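The Tin

The tin had been on top of the cabinet since January. It came from her aunt's flat with the rest of the things, and in the end she took it down because she wanted the space.

It was a good tin, red on the outside, with the shine still on the inside. It had held Dremia shortbread once. You could smell the butter in it if you put your face right in. Now it was full of small things, and there were more on the shelf beside it, and more in a carrier bag behind the door.

Her brother was coming at three to fetch his share. They had agreed this on the phone. He would have the tin if she could have the clock, and whatever went in the tin was his. She had thought this was a simple arrangement until she took the lid off.

She put the purple mat down on the tiles, where the sun came in, and emptied everything out on to it. The floor was cold even through the mat. She knelt for a while, then sat.

Some of it she knew. The green pawn was from the game they played at Gosling, in the house with the outside tap. There had been a full set, four colours, and their aunt always took green and always moved it with one finger, as if it might be hot. The game had gone to a jumble sale, and this one piece had stayed behind in a coat pocket. Her brother would want it. He would say he had won most of those games, and he had not.

Other things she didn't know at all. She couldn't think when her aunt had worn white sunglasses. She tried to picture her in them at the bus stop at Erkonow, with her shopping, and could not do it. They were younger than anything else she had owned. Perhaps somebody had left them behind. Perhaps she had bought them for a holiday and the holiday had not come off.

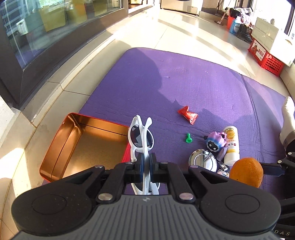
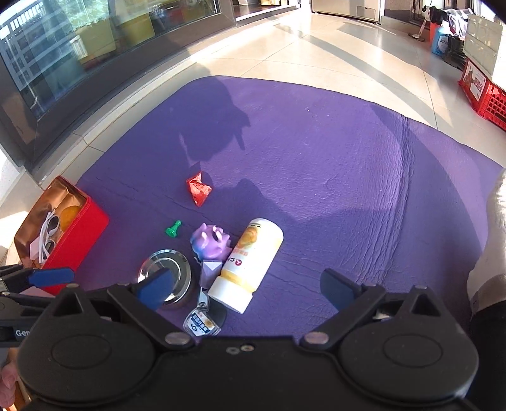

She rang her brother at half past one.

"Do you remember her having sunglasses?" she said.

"What sort?"

"White."

He thought about it. She could hear his indicator going, so he was parked somewhere, or should have been.

"She went to the coast that year," he said. "With the women from Cokiline."

Cokiline was the firm where their aunt had done the wages for 34 years. They made fittings for blinds. The women in the office had gone away together once, the summer after she retired, and she had come back with a cold and said the food was all right. Neither of them had asked her anything else about it.

"Did she like it?" she said.

"I don't know. She sent me a card. It had a donkey on it."

"She didn't send me one."

"You were moving. She didn't have your address."

This was true. She had been in 3 flats that year and had not given her aunt the number of any of them. She said she would see him later, and he said he might be 15 minutes behind because of the roadworks.

She went back to the mat. The sun had moved along a bit and she moved with it. She picked up the pawn and stood it on the palm of her hand, where it fell over. Then she put it to one side, on the tiles, and after a minute she put it back.

She tried sorting by size, and that was no good. She tried sorting by what he would want and what he would throw away, but she found she was guessing, and that she guessed unkindly. So she gave up on sorting. A tin holds what it holds. She would pack it so that the lid went down, and he could go through it at his own table.

The sunglasses she put on. They were a little tight behind the ears. She looked at the room through them, at the cabinet and the glass and the car going by outside, and it all looked like later in the day. She wondered what her aunt had looked at. The sea, probably, and the other women's backs.

When the bell went she was still wearing them. Her brother stood on the step with a box under his arm - the clock had been at his house all along, wrapped in a bath towel.

"Those are mine," he said. "They're tin."

"I know," she said. She took them off and folded them, and he held out his hand, and then he put it back in his pocket.

"Have you got any tea?" he said.

She said she had, and he wiped his feet and came in.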